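Kennings: naming things sideways

My cousin Reda calls our cat the sofa-thief. He doesn't say "the cat" or even her name, which is Millow. He walks in, drops his bag and says, "Where's the sofa-thief?" and everyone in the house knows exactly who he means.

Without meaning to, Reda has made a kenning. A kenning (say it KEN-ing) is a name you build for something out of other words, usually two of them stuck together. You leave the real name out completely, and the listener has to work out what you're talking about. It's a bit like a riddle that's been squashed very small.

The word comes from Old Norse, the language the Vikings spoke, and it's related to a word meaning "to know" or "to name". If you've ever heard someone from Scotland say "I dinnae ken", that's the same family of words. 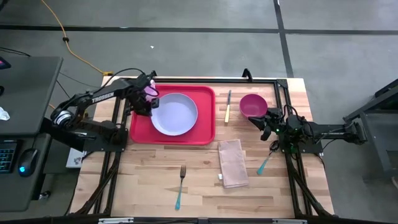 Two robot arms on opposite sides of a wooden table

Who used them first?

Poets did, a very long time ago, in Old Norse and in Old English. Most people then couldn't read. Poems were said out loud in a big hall after supper, with dogs under the benches and everybody full of meat. If you were the poet you had to keep all those people listening, and saying "sea, sea, sea" every time the hero got into a boat was going to get dull pretty fast.

So they called the sea the whale-road. I love that one! It tells you the sea is a place for travelling, and that something enormous is travelling on it too. Here are some more old ones:

bone-house – your body
sky-candle – the sun
ring-giver – a king, because kings gave gold rings to their fighters
battle-sweat – blood (sorry)
feeder of ravens – a warrior (think about it for a second, then be a little bit sorry again)

The last one has an "of" in the middle, and that's allowed. Some Viking poets got very carried away and put kennings inside other kennings, until you needed three or four goes to get to the answer. I expect the dogs under the benches gave up early.
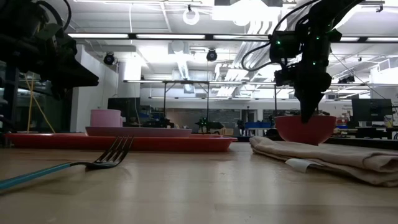 Words by Hala Ramadan
November 29, 2018

How a kenning works

Most kennings have two halves. The second half is often a thing or a doer, and the first half changes it. Take "whale-road". A road is something you travel along. Add "whale" and suddenly it can't be made of gravel any more.

I sort mine into two kinds. They aren't official names, so please don't put them in a test.

The first kind is the doer. You think of what something does, then add -er or a word like "thief" or "maker". An alarm clock is a dream-breaker. A goalie is a ball-stopper, or if it's the goalie on my old team, a ball-misser. A teacher could be a question-asker. Doers are the easiest kind to start with, as you only have to ask yourself, "What does it do all day?"

The second kind is the comparer. You think of what something is like. The moon is a night-lamp. Snow is a roof-blanket. My friend Mpho Ntuli once wrote "street-caterpillar" for a school bus, and I've never looked at a bus the same way since.

Comparers are harder, and sometimes they come out a bit wobbly. If you call a tree a "leaf-tower", good. If you call a tree a "green-thing", you've only described it, and a broccoli could turn up and say, "Did you want me?"

Is every stuck-together word a kenning?

Nope. A "toothbrush" is two words stuck together, but it's simply the normal name for a toothbrush. You don't have to puzzle anything out. "Bookworm" is closer, I reckon. A bookworm is a person who munches through books, and there's no real worm in it. People argue about this sort of thing, and you're welcome to argue too.

My own rule is this: if someone has to stop for a moment before they get it, I call it a kenning. If they never get it, it needs fixing.
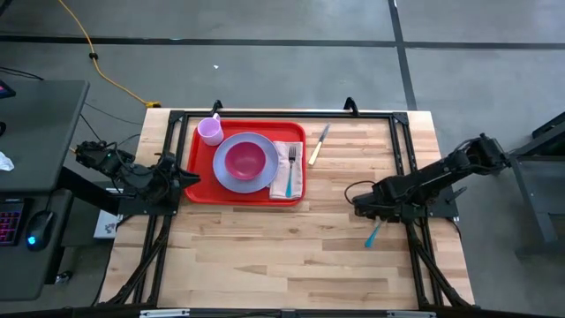
A bowl on a plate, a cup, and a fork on a folded napkin

Let's make a kenning poem

You can write a whole poem this way. Choose one thing and give it lots of kennings, one on each line. Don't say what it is until the end, or don't say at all and make your family guess.

Start with a messy list. I mean really messy – arrows, crossings-out, jam on the corner. I picked the wind, and wrote down everything it does. It slams doors. It steals hats. It makes the dog next door howl. It wobbles the clothesline, it messes up my hair and it brings the smell of other people's dinners.

Then I turned each one into two words with a hyphen in the middle. Mine came out like this:

Door-slammer
Hat-snatcher
Washing-dancer
Hair-tangler
Dinner-carrier
Wolf-maker of small dogs

I cheated a bit on the last line and used four extra words. The old poets did it, so I'm doing it.

Now read your poem out loud. This bit matters, even if you feel silly. Kennings were made for voices, and you'll hear straight away if one is lumpy. My first try at "hair-tangler" was "hairstyle-destroyer", and I tripped over it every single time.

Try moving the lines around, too. I put my easiest clues at the end so people don't guess too soon. Maya Twal, who is in my writing group, does it the other way around and puts a really easy one first, then gets stranger and stranger. Her poem about her grandfather starts with "tea-drinker" and finishes with "weather-arguer".
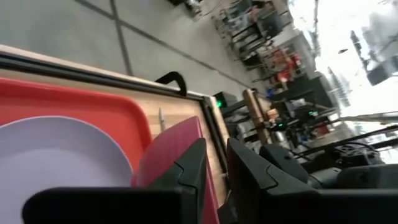
A round plate on a bright red tray

Some things to try

If you're stuck for a subject, borrow one of these: an umbrella, your little brother or sister, a frog, homework, a bicycle, thunder, your own left foot.

You could also play it as a game. Everyone writes one kenning on a scrap of paper and puts it in a hat. Pull them out and guess. When I tried it at home we got 14 in the hat and the only one that beat us was "noodle-fence". It was a fork. Reda is still very proud of it.

And if you want a bigger challenge, write down 10 kennings for yourself. Mine include page-turner, toast-burner and late-riser. You don't have to show anybody, but they do make a terrific first page for a notebook.

Words to know

Kenning: a made-up name that stands in for the ordinary name of something.
Hyphen: the little line that joins two words, as in sofa-thief.
Old Norse: the language of the Vikings.
Old English: the language people spoke in England more than a thousand years ago. It looks very different from ours.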